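Section 3. Recording your first demonstrations with the hand-held grippers

By now you should have the grippers charged, the headset fitted and the Nurnard recorder open on the bench computer. If the recorder still shows a gray dot next to either gripper, go back to Section 2 and redo the pairing, it won't fix itself while you work. I'm using the cloth and basket task all the way through this section. It's the one I start everybody on at Norkuddale, and it's also the one I still get wrong when I'm in a hurry!

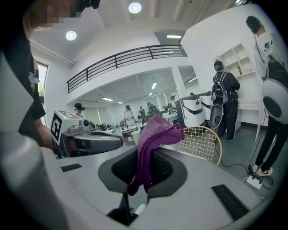
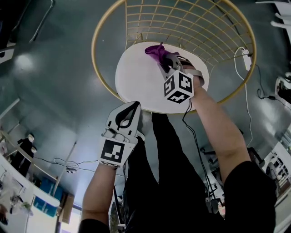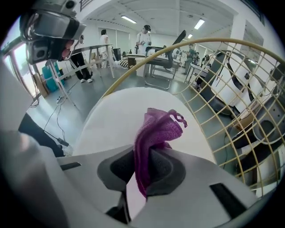
The cloth task, seen from the grippers and from above.

Before you press record

1. Check the finger pads on both grippers. Wipe them with a cloth that has no lint on it. If a pad is lifting at the corner, swap it now, or you'll be swapping it in the middle of a good run.

2. Clean the lenses. A thumbprint looks like nothing to you and like fog to the software.

3. Look at the marker squares. They have to be flat and unscratched. Don't put tape over them, even clear tape (I did this for a whole afternoon in August and had to throw all of it out).

4. Tighten the hand straps until the gripper doesn't wobble when you shake your wrist. Snug is fine. If your fingers tingle, let it out a notch.

5. Put on the headset, then stand where you'll be working and look down at your hands. Both grippers should show up in the preview. If one keeps dropping out, tip the headset forward a little and try again.

NOTE: Long cables on the floor will find your feet. Push them out of the way before the headset goes on, because your view downward is worse than you think.

Recording one demonstration

1. Hold both grippers still in front of you with the jaws open. Count to 3 in your head.

2. Press the start button in the recorder, or ask whoever is with you to press it. Wait for the tone.

3. Reach for the cloth at the speed you'd use if you were tidying up at home and not cross about it. New people go much too slow here. The robot will learn your hesitation along with everything else, and then you'll have a slow robot.

4. Close the jaws on a fold, well in from the edge. A thin pinch slips out, and soft knitted stuff is especially bad for this.

5. Lift, carry, lower, open. Keep the cloth low over the rim of the basket so it doesn't swing.

6. Back the grippers away and hold still again until the second tone. Don't turn your head to talk to anyone before you hear it – the recorder keeps going until then.

7. Mark the run as Keep, Redo or Drop. Do it right away, while you remember it.

CAUTION: Keep your free fingers out of the jaws. The trigger is light and the pads close faster than you'd expect.

CAUTION: Stop and take the headset off if you feel queasy. Sit down for a few minutes. Don't try to finish the set.

How many, and how different

For a first set I do 40 runs, split into 2 batches of 20 with a proper break between them. Move the basket a little every few runs and drop the cloth in a new heap each time. Please don't arrange the heap! I know it's tempting to make it pretty, but the robot needs the ugly heaps too.

Swap hands now and then if the task allows it. With the Londoño task sheets it's printed in the top corner which hand leads, so follow that when you're using one. If there's nothing printed, either hand will do.

If you fumble the cloth and pick it up again cleanly, keep the run. Recoveries are useful and I wish I had more of them. If you drop it outside the basket and have to kick it back over with your shoe, that's a Drop.

Moving over to remote control

Some tasks don't suit the hand-held grippers, mostly the ones where the robot's arm can't go where yours went. For those you'll want Gatska mode, where you drive the real arm from the headset. It's covered in Section 4. Set it up only after you've got one full set by hand, it makes much more sense that way round.

Saving the set

1. Press Close Set. Leave the grippers switched on until the bar is full.

2. Open three runs at random and scrub through them. You're looking for gaps in the gripper track, shown in red.

3. Put the grippers back on the charger with the jaws open.

Page last changed Jan 24, 2019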